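Print this page | E-mail this thread

Spare finger pads – how many to budget for?

hefin_p
Pads for the hand-held grippers are 69 a pair from Denico. I've got 415 left to last until September. Buy five pairs now?

Eluned R
I'd buy two. Ours did 40 hours and still gripped fine.

ajithv
Disagree. Delivery took us 20 days last time – get all five.

hefin_p
Five it is, then. That leaves 70 for cables.

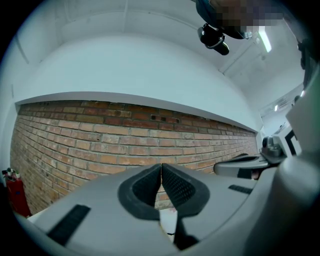
I'll order tonight and post when they arrive.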